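4.3 Marker tracking and gripper pose recovery

This section covers setting up the tracking node in Galtia for sessions recorded with the hand-held gripper pair. Complete section 4.2 (camera intrinsics) first. The node will load without an intrinsics file, but it falls back to default values and writes poses that look plausible and are wrong.

Before you start

You need the printed marker sheet for both cubes, the head camera calibration file, and one short recording made in the space where you intend to work. Recordings made under different lighting can be used for a first pass only.

Loading the cube definitions

1. Open the Tracking tab and select New profile.

2. Enter a profile name. Names are case-sensitive and cannot contain spaces.

3. Under Cube geometry, load the left and right definition files. Each file lists the marker IDs by face and the offset from the cube centre to the jaw tip.

4. Measure the printed edge of one marker with calipers and enter the value in millimetres. Do not copy it from the print dialogue. Most office printers scale the page slightly.

5. Select Check IDs. If the same ID appears in both definitions the profile is rejected with error 66.

Note: Cubes assembled from the older Fanberg sheet have two faces swapped. Tick Legacy face order, or the reported pose will jump by a quarter turn whenever the top face leaves view.

Setting the detector

6. Set Adaptive window to 5 for desk work. Larger values help in dim rooms but merge small markers with dark objects behind them.

7. Leave Corner refinement on. Turning it off speeds up processing and adds visible jitter at the jaw tip.

8. Set Minimum faces to 2 if you need orientation for insertion or stacking tasks. A single face is enough for coarse pick and place, but a flat marker seen nearly head-on has an ambiguous tilt, and the solver may flip between the two answers.

9. Set Hold time. This is the number of consecutive frames for which the last good pose is carried forward when a cube is hidden. Held poses are flagged in the output and should be excluded from training unless your planner handles the flag.

Caution: Do not raise Hold time to cover long gaps. The filter assumes constant velocity and will carry the jaw tip straight through the work surface.

Running a trial pass

10. Load the recording and select Process.

11. When the pass finishes, open the overlay view and step through it by hand. Check that the drawn axes sit on the cube and follow its tilt, paying most attention to frames where an arm crosses in front of the other gripper.

12. Read the coverage value for each hand. The pass is accepted at 73 per cent or higher for both. Below that, see Low coverage.

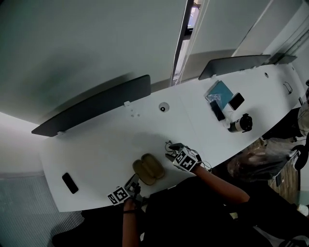 13. If both hands are accepted, select Lock profile. A locked profile can be copied but not edited.

Low coverage

Check the causes in the order given.

Glare. Clear plastic and glossy desktops can wash out the white border of a marker. Lower the exposure in the camera driver before changing anything in the detector.

Blur. If detections drop only during fast travel, shorten the shutter time. Smoothing in the Hellström filter will not recover corners that were never found.

Cube out of view. The lower hand tends to drift toward the operator's body and out of the head camera's coverage. Tilt the camera down and record again.

Wrong hand label. If the left and right traces swap partway through, the definition files were loaded in the wrong slots. Return to step 3.

Exporting

14. Choose Export, then Jaw tip poses. The default reference is the first head camera position. Select Work surface if the planner expects a fixed origin, and confirm that the vertical axis points up in the preview.

15. Keep the profile file in the same folder as the export. The replay tool reads the jaw offset from it and will not start without it.

Section revised 18 August 2020 by Lleucu Bellis. Detector defaults checked by Jihad Harb.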